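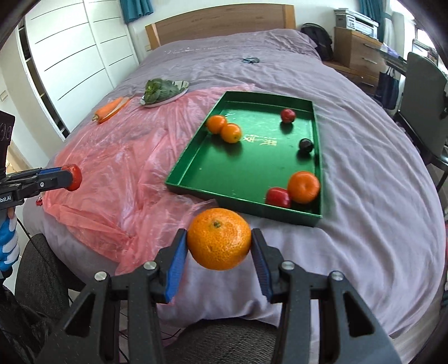

3. Produce Handling Exercise
Triltdale Student Robotics Club, Member Set-up Guide

3.1 Spread the plastic sheet over the work surface. Folds may remain.

3.2 Place the fruit on the sheet and the dishes at the far end. Open both jaws fully before each approach.

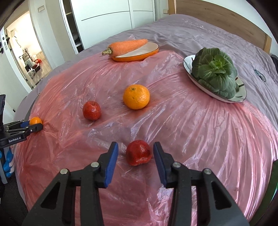

Members work in pairs of grippers, and each gripper handles one item at a time. Close the jaws slowly until both pads touch the item.

CAUTION: Keep fingers clear of the linkages.

3.3 Center round items between the pads.
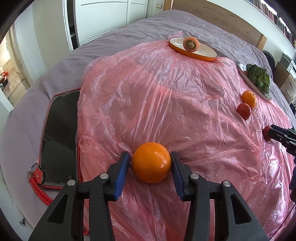 Figure 3. Orange between the finger pads.

3.4 Complete 10 lifts, then enter the count in the Pleltance log under exercise code 629.

NOTE: Replace bruised produce before the next set.
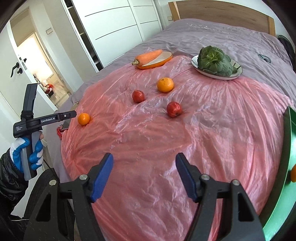
Figure 4. Jaws open, facing the sheet.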